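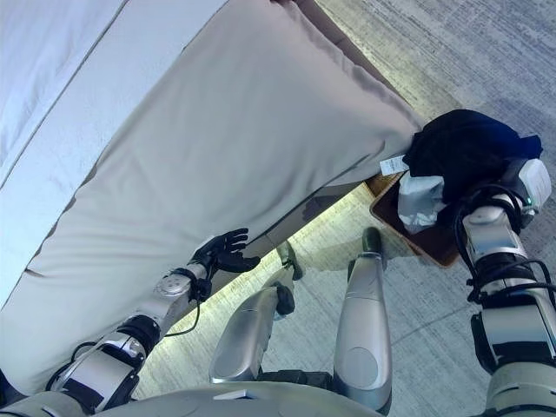
Graltthorpe, 07/07/2026

My niece's robotics club has spent most of its second semester on laundry. I should say up front that I am not a natural audience for this. I taught shop for a long time, I like a machine that does one job well, and every few years somebody promises me a house robot that will do all of them badly. So when Nyokabi Tanui, who runs the club, asked me to sit in as an outside judge for the student project, I said yes mainly so I could complain with better information.

The task sounds small. Get the clothes and the tray where they belong, leave the bed alone, don't fall over. The students had 43 pages of rules for it, which I read on the train, and I still can't tell you what counts as "put away." Ruben Dierckx wrote that section and we argued over it for most of lunch. He thinks a sock on a bed is halfway done. I think it's a sock on a bed.

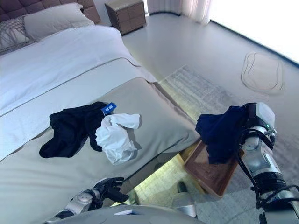

My problem with student projects like this one is the scoring. The club gives points per item moved, and that rewards the easy part. With a black garment and a white one bunched up together on the gray runner, and another piece clutched in the right hand, a team can pile up points by shifting things from place to place. Nothing gets folded. I asked Amber Smits whether folding was on the list and she said it was planned for September. Folding has been planned for September at every robot contest I've ever attended.

To be fair to them, the written log is excellent. It has 1,426 entries, and the failed tries are in there next to the good ones, in the same plain wording. Grown-up companies don't do that. Bart Goossens showed me
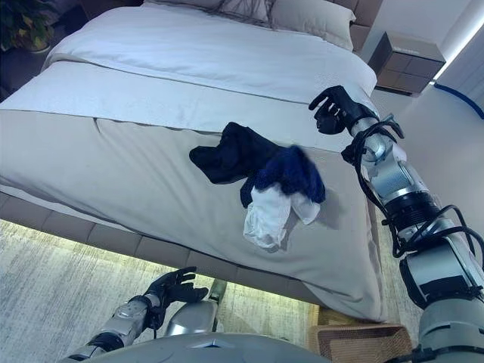 how he tags each failure by cause, and the biggest group by far was "grip too early." That's a real finding, and I'd have given it more points than the whole demo. It got eight out of a hundred under the current rules – I checked twice.

I also asked what happens if you use a different bedroom. There was a long pause. Ilse Brouwer said they had tried one other room, at Zuladska, and the numbers were "not comparable," a phrase I remember from my own students when the birdhouse came out crooked. She did promise to send me the results. I'm waiting.

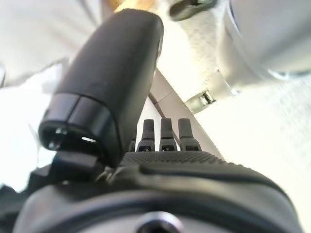
The view past the gripper's four prongs.

Would I want one at home? No. I can clear a bed before my coffee cools. But I'd hire any of these kids, and I've told Nyokabi I'll judge again if she lets me rewrite the scoring section. She sent back a thumbs up and the file, with Ruben copied in. He has already left comments on my first paragraph.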